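The Chip Drawer

My first processor cost me 20 dollars at a swap meet in Sutherland, and I bought it because it was pretty. I had no computer to put it in and no plan to build one. I just liked the green edge and the shiny lid, and I carried it around in my coat pocket all February like a lucky coin (please don't do this, the pads on the bottom hate lint).

That was 59 chips ago. They live in a flat file cabinet now, the kind architects use for drawings, and my favorite drawer is the server drawer. Desktop chips get all the love, but server parts have presence! They're big and plain, and most of them spent their working lives in a building in a town like Zerkdale where no one ever looked at them. Then the racks get cleared and you can pick one up for less than dinner.

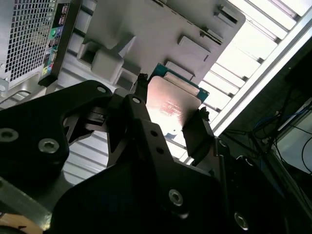
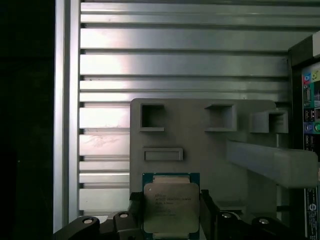 Silver and blue-green, Intel Xeon on the lid in the second one.

I got serious about all this thanks to Shahzad Hashmi, who runs a little surplus shop called Fistel and once let me dig through a bin of roughly 200 pulled processors while he ate his lunch. He taught me to hold a chip by its edges, always, and to wipe off old thermal paste with a coffee filter and a little rubbing alcohol. Paper towels shed. He also taught me to read the lid before I fall in love, which I still forget to do. The small print tells you the model, and the model tells you whether you're looking at a treasure or at one of 4000 just like it.

I don't mind the common ones, though. A brushed lid picks up whatever color the room is, so the same chip looks cold at breakfast and kind of peachy by the lamp at night. I've lost whole evenings to that, tilting one back and forth with the TV on.

Next month I'm driving out to the Plullalau surplus sale with an empty egg carton lined in anti-static foam. Shahzad says I should bring two.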